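Dustura Hand Unit — Set-up and Recording Guide
Section 4: Showing a cloth task by hand

Applies to Oklow recording software and the Brerkora two-arm base. Last revised 6 March 2026.

Read Section 3 (Pairing and calibration) before you begin. The steps in this section cover soft items on a soft surface, such as a cloth on a bed. For rigid items on a table, go to Section 5.

4.1 Before you record

1. Charge the hand unit until the battery light stays on without blinking.
2. Close the fingers fully, then open them fully. The width reading in Oklow should go from 0 to 100. If it stops short at either end, repeat the finger calibration in 3.6.
3. Wipe the lens with a dry cloth. Do not use glass cleaner.
4. Check that the storage card has room. A full set of 400 takes needs its own card.
5. Clear the floor where you will be standing, and move any loose cable out of your path.

CAUTION: You will be watching your hand and the cloth, and you will not be watching your feet. Walk the route once before you start.

4.2 Starting position

6. Lay the cloth on the bed with open space on every side of it. Vary the spot and the angle from one take to the next.
7. Stand where you can reach the cloth without leaning on the bed. Weight on the mattress moves the cloth.
8. Hold the unit with the fingers open and the pads facing each other. The cloth must be in view before you press Record.
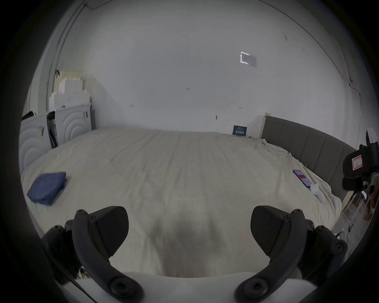 Figure 4-1. Fingers open, folded cloth on the left part of the duvet.

9. Press Record and keep still until you hear the second tone. Oklow uses this pause to fix the start of the take.

Note: Other things may be left on the bed and around the room. Do not tidy between takes unless the task sheet says so. A robot trained only on a bare bed tends to do badly on any other kind.

4.3 Grasping and lifting

10. Move toward the cloth at an even speed. Most new operators go too fast. If Oklow shows the message "Speed over limit" (code 654), discard the take.
11. Bring both finger tips down to the fabric, one on each side of the part you want to pick up. Let the tips touch the cloth but do not press into the bedding.
12. Squeeze the trigger slowly until the fabric is pinched between the tips. Hold for one second.
13. Lift straight up, then carry the cloth to the place named on the task sheet.

If you catch the comforter along with the cloth, open the fingers, back away and try again in the same take. Recoveries like this are useful and should be kept — mark them with the side button. Never use your free hand to straighten the fabric during a take. 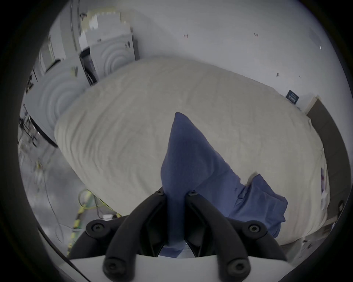
4.4 Ending the take

14. Open the fingers and draw the unit back until the whole cloth is in view.
15. Press Record again. One long tone means the take was saved. Three short tones mean it was not, and the take has to be repeated.
16. Choose Keep or Discard in Oklow. Takes with no choice made are held in the Review folder and are not used for training.

Rest your wrist after every 11 takes. Files larger than 700 MB are split automatically and joined again on upload.

For replacement pads and fingers, contact Abou Zeid parts service and give the serial number of the unit.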